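Safety > Robot cells > Pouring bench > Inspection after fault

Search checklists and reports

CHECKLIST AFTER FAULT, POURING BENCH
Site: Vasden, wet lab
Date of inspection: Monday, June 11, 2018
Inspected by: Sheyla Ccori
Present: Anselmo Espinoza (operator), Malsha Howlader (controls)
Reason: the arm did not stop at the programmed height while going down to a glass cylinder. The cylinder broke. No person was hurt.

Marks used: OK / NOT OK / OPEN (open means I could not decide on the same day)

1. Emergency stop

1.1 Button stops the arm from slow speed - OK
1.2 Button stops the arm from full speed - OK
1.3 Button can be reached from the operator's chair without leaning over the bench - NOT OK
Comment: Anselmo pressed the button, but he says that he lost time because he had to look for it with his hand. The cables were lying around the box. The button must have a fixed place, and the cables must go to another side. I ask that this is done before the next run with liquid.
1.4 Arm does not move by itself when the button is released - OK
Comment: we repeated this test six times, with the same result.

2. Hand and fingers

2.1 Finger tips clean and complete - OK
Comment: after the fault we removed both tips and looked inside for small glass. We found one piece in the left tip. It is removed.
2.2 Finger links have no extra play - OK
2.3 Hand cable has enough length in all positions of the wrist - OPEN
Comment: Malsha believes the cable was pulling the hand when the wrist turned, and that this disturbed the force reading. I think it is possible, but the log does not prove it. In the log the force value stays at 6 newtons for 34 milliseconds while the arm is still going down. A value that does not change in a moving arm should produce a stop, and it did not.
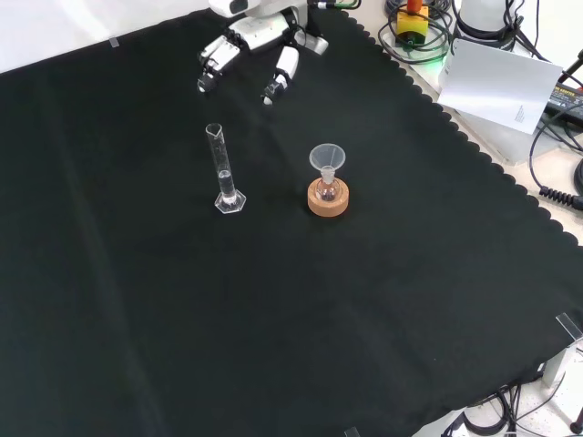 Until we know the answer, the speed of going down is limited to the lowest setting. Malsha has put this limit in the controller with a password, so that it is not changed by mistake. Please do not ask her for the password to finish a series earlier - I have already received this question two times.

2.4 Force sensor zero checked before each series - NOT OK
Comment: it was checked in the morning only. The manual from Apaza asks for it after every change of hand, and the hand was changed after lunch.

3. Glassware and liquids

3.1 No cracked or chipped glass in use - OK
Comment: all glass which stood on the bench during the fault was taken away and inspected under the lamp. One flask had a scratch on the neck and I threw it out.
3.2 Round-bottom flasks always stand in a cork ring - OK
3.3 Liquids are only those from the approved list - OK
3.4 Plastic is used for training runs where glass is not needed - OPEN
Comment: Hernán Cáceres wants to keep the glass, because the hand must learn to work with it. I understand this. But for a first run after a program change, I would like plastic only. We will discuss it with him.

4. Bench surface and cloth

4.1 Cloth is clipped on all sides - OK
4.2 Cloth has no folds in the places where vessels are put down - NOT OK
Comment: a tall vessel on a fold can lean. It was not the cause this time. Please pull the cloth flat and put the clips again before each series.
4.3 Cloth is free of glass pieces - OK
Comment: the old cloth went to waste. A new one is installed. Do not shake a cloth inside the room, even if it looks clean.
4.4 Stands and rods near the bench are outside the reach of the arm - OK
Comment: checked with the arm moved slowly by hand to its longest position. If somebody moves a stand, this point must be checked again.

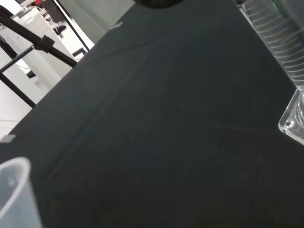 5. Persons and protection

5.1 Safety glasses worn by everybody at the bench - NOT OK
Comment: Jhair Cárdenas came in without glasses when he heard the noise. I know he wanted to help. The glasses are now hanging at the door.
5.2 Cut-resistant gloves available for broken glass - OK
5.3 Last training of operators is not older than September - OK

6. Records

6.1 Fault written in the bench book on the same day - OK
6.2 Log file saved - OK
Comment: the controller keeps only the last 1,000 events and then it writes over the old ones. Malsha copied the file in time. Copy it first, then restart.
6.3 Supplier informed - OPEN
Comment: message sent to Farkix, no answer yet.

Decision: the bench may be used at the lowest speed, with plastic vessels and water, after 1.3 and 2.4 are corrected. Glass is not allowed until 2.3 is closed.

S. Ccori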